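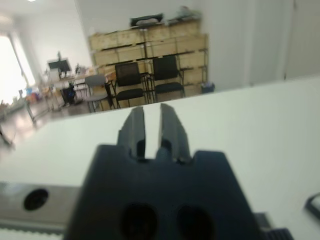

Wrist camera view from the gripper, both fingers over the white table

Teleoperation demos: arm arrives late and the policy learns to hesitate

Asked February 4, 2024 in Teaching by demonstration

Hello all. I am recording demonstrations with a Zadico leader arm, and the follower has a parallel gripper with the wrist camera you see in the picture. The task is simple: go forward over the table, close on a small part, lift, put it in a tray. In January I recorded 600 episodes, and after removing the bad ones I kept 540.

The problem is that the trained policy stops above the part and waits. Sometimes it waits 10 seconds, then it closes the fingers in the correct place. I looked in my episodes and I do the same thing, only shorter, because I look at the screen to check if the fingers are aligned before I close. Should I cut these pauses from the data, or record again? I would like to avoid recording again, my shoulder is still complaining.

I use the Pluvik recorder with default settings. The window of the room is on the left side of the camera and the light changes during the day, I don't know if this is important.

Answer 1 – accepted

You can keep most of the data. I had the same problem with a drawer task.

First, do not cut the pause completely. If you remove every frame where the arm is still, you also remove the frames where only the gripper moves, and then the closing looks like one jump. Filter on arm joints and gripper together, and drop a frame only when both are still. I keep the first few still frames before each closing.

Second, check which value is saved as the action. In my version of Pluvik the default was the measured follower position, and this is always behind your hand. You want the leader position. If both were logged you can export again without touching the robot.

For new episodes, look at the part directly while you approach and use the screen only for the last centimeters. After one afternoon of practice my pauses were much shorter. Start also from different heights, otherwise it learns only one approach.

Answer 2

Did you try guiding by hand? On our Marras arm we switch to free mode and push it with the hand, no leader needed. The pauses are less, but your hand will be in the side camera, so record the path and then play it back for the images.

Answer 3

same problem here, following. I use Flurkitz and it has a "trim idle" button but it made it worse

Comment from the asker

Thank you. It was the follower position, yes. I exported again with the leader values and I train tonight. About the window I still have no answer – for now I record only in the morning.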